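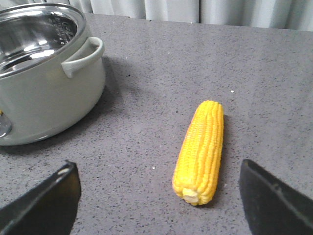

June, evening. Run 1264 on the Gwynne arm, and I am still not willing to tell Dionysis that a machine can make supper. The task is corn into pot. A husked cob is kind to a gripper – one long shape, bright yellow on a grey speckled counter, with clear space between it and the pot. The pot is harder. Its steel lining throws back white streaks, and I distrust any depth reading taken near the rim.

Theano wants peeling and chopping added by the end of the month. I said two tasks at most, and wiping down should be one of them. There are specks on the counter that any cook would sweep off without thinking, and our planner has no entry for crumbs.

Must ask Gerasimos for the Plundalham force logs.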